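Malby hall gets its walls done at last
By Yee-man Wei
Wednesday

Well, I never thought I'd be writing about paint, but the back rooms at Malby Hall are finally getting a fresh coat, and I couldn't be happier! The hall has 22 rooms (I had no idea either) and seven of them will be closed next month while Granberg Painting works its way along the corridor. The colour hasn't been picked yet. I'm hoping for something cheery, maybe a warm yellow, but the survey forms are leaning towards plain white. There were 146 forms handed in, so people clearly care.

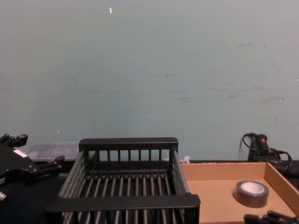
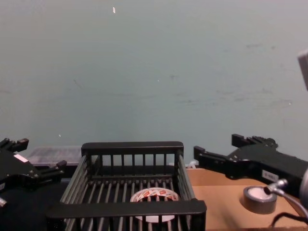 Scuffs and smudges on a pale wall.

Durnano wrote in to ask whether the kitchen could be added to the list while the ladders are out, and said the colour mattered far less than getting something you can wipe down. Fair point. If your group meets in one of the closed rooms, you've been moved to the Nepia Street annexe, and the doors there open at 11.

Contact the newsroom | Copyright Malby News | Back to top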